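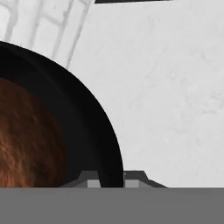

1/ Notes on keeping the Stillon kitchen cell alive. It's one arm, one counter and one toaster oven, all of it simulated, and it still needs more maintenance than my car.

2/ People hear "simulated" and assume there's nothing to look after. No grease, fine. No worn pads either. What you get in exchange is a text file with 3,694 lines in it, and one of them has a decimal point in the wrong place.

3/ Start with the base. The arm stands in front of the drawers, and its position is set in one line near the top of the file. Move it back a bit and it can't get to the far side of the counter. Move it forward and the elbow has opinions about the cabinets. I have moved it back and forth so often that the line now has a comment that says PLEASE STOP.

4/ I wrote the comment.

5/ Next, the fingers. The pads are separate bodies from the finger shells, each with its own friction setting. When a grasp goes wrong, look at the pads first. If somebody copied the shell's number onto the pad, everything you pick up behaves like soap.

6/ Thin things are the real test. A bowl rim sits between the pads with very little contact, and if the collision shape is coarser than the shape you see, the fingers stop early and squeeze air with great confidence. Turn on the collision overlay before you touch the force setting. I touched the force setting first. The bowl left the kitchen.

7/ Gergely Nyitrai found the bowl eventually. It was still going.

8/ So the force limit is now low and stays low. When I change it, I run 200 closes on the same object before I let anyone else near the cell, and I read the log all the way down, including the boring part where everything worked.
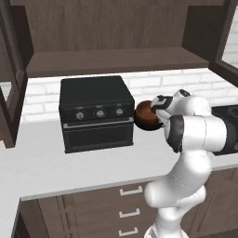
9/ Round food is its own department. Buns want to roll out of a parallel gripper at the slightest excuse, so I close slower and add a little torsional friction at the contact. Too little and the thing spins in the fingers like a globe. Too much and it sticks after you let go, and you get to watch an arm trying to shake off a bread roll.

10/ Clearance to the oven matters too. The planner has a padding value around every fixed object. Ours was so generous that the arm treated the appliance like a bonfire. I trimmed it for the oven and left the cabinets alone, on the grounds that we have hit the cabinets before.

11/ Routine upkeep, for anyone inheriting one of these: reload the scene from scratch every morning. Don't trust a reset. A reset puts the objects back but keeps whatever strange joint state you had at quitting time. We logged 394 bad starts before I believed this. Busisiwe Potgieter believed it at the first one and was very gracious.

12/ Also check that the oven door hinge has damping. Without it the door swings forever, quietly eating compute.

13/ Knobs: set the joint limits by hand. The importer (Drandico, version 2, the one with the cheerful logo) leaves them unlimited, so a knob will happily turn until the heat death of the universe or the end of the run.
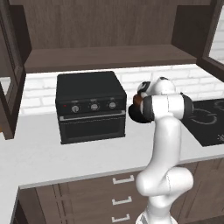

14/ Pei-shan Chien wants to know why I don't just re-tune the controller when the arm drifts at the end of a long reach. Fair. I did that for most of May. Then I looked at the hand's mass in the model and found it was zero. The gains had been fighting a ghost.

15/ Put the mass in, put the gains back to default, drift gone. I have a folder of beautifully tuned gains if anyone wants them. They work only on arms with weightless hands.

16/ Brayan Ccori is asking about the fibrous brown stuff in the bowl. I don't do textures. Ask whoever does textures.

17/ Next on my list is the drawer handles, which have collision shapes the size of bricks. I'll post the diff when it loads without a warning, so don't wait up.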